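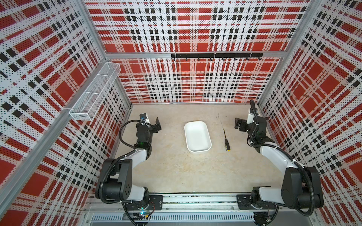 Cell 4, fixed camera. Tray at center, screwdriver to its right, both arms over the floor.

Search tickets Search Clear

Posted November 7, 2023 by Grenar cell support

Right follower lags leader during screwdriver-to-tray demos

Status: open, workaround in place
Component: teleoperation, right arm
Software: Trinberg recorder, August build

Summary

Operator drives both followers from the leader pair. The task is to pick up the screwdriver with the right gripper and set it down in the white tray, handle toward the operator. On a portion of episodes the right follower trails the right leader far enough that the fingers close before they reach the handle. The left follower tracks normally in the same episodes.

The recorder does not flag these episodes. They are saved as good unless the operator rejects them by hand.

Steps to reproduce

1. Home both arms. Start the recorder with all three camera streams on.
2. Place the screwdriver beside the tray on the right, shaft pointing at the back wall.
3. Bring the right leader down at normal demo speed and close on the handle.
4. Repeat without restarting the recorder. The lag does not show in the first few episodes after a restart.

Expected: follower position within one control step of leader.
Observed: delay grows to 200 ms on the right arm, then stays there until restart.

Log

Entry 1. Pulled the last session from the Estard store. Out of the episodes saved as good, 21 have the right gripper closing short. Compared joint logs, leader against follower. All six joints on the right arm are late by the same amount, so a single bad servo is unlikely.

Entry 2. Swapped the USB ports of the left and right followers at the host. Lag stayed with the right arm. Swapped back.

Entry 3. Ran the right arm with no cameras. Ran until the episode counter stopped, no lag. Added the fixed camera, no lag. Added the left wrist camera, no lag. Added the right wrist camera, lag came back within a few minutes.

Entry 4. Replaced the data cable on the right wrist camera with a spare. No change. Reseated the corrugated sleeve along the arm and checked for pinching at full reach toward the rear of the floor. None found.

Entry 5. Host log shows the write queue for the right wrist stream filling up. Queue limit is 2,000 frames. The right arm command thread and the right wrist stream share a worker in the August build; the left arm and left wrist stream do not. The config file for the left side was edited by hand at some point and the edit was never carried over to the right.

Entry 6. Gave the right arm its own worker. Lag dropped but did not go away. Tracking error is now within limits for the first part of a session and drifts out later. Second cause suspected.

Entry 7. Exposure on the right wrist camera was set to auto, left was fixed. Set both to fixed. Frame timing on the right stream is steadier. Have not yet run a full session with this setting.

Entry 8. Salameh asked whether the bad episodes could be repaired by shifting the follower data back by the measured delay. Tried it on one. The joint traces line up, but the wrist video still shows the fingers closing in front of the handle, and the operator's correction afterward was a response to the late arm. Shifting it gives a demo in which the leader reacts to nothing. Do not do this. Mark the episodes as rejected and record them again.

Workaround until closed

Restart the recorder between batches. Keep batches short. After every restart, move the right leader through one slow sweep and watch the error readout before starting the first episode. If the readout climbs and holds, stop and restart again.

Operators should not slow down to match the arm. Slow demos pass the check but the policy trained on them approaches the handle at the same slow speed, and the mix with earlier data at normal speed gives hesitation above the tray. Saw this on the previous Estard batch.

Open items

– Full session with separate workers and fixed exposure on both wrists.
– Recorder should reject an episode when leader/follower error passes the limit. Request filed with Trinberg, no build number yet.
– Diff left and right config files and keep one template for both sides.
– Re-record the rejected episodes. Same start positions as the originals – the position sheet is in the session folder.
– Check cell 3 for the same config edit. It runs the same build.

Related: right gripper calibration offset (closed), wrist stream drops at high frame rate (closed, duplicate), leader trigger does not return to zero (open)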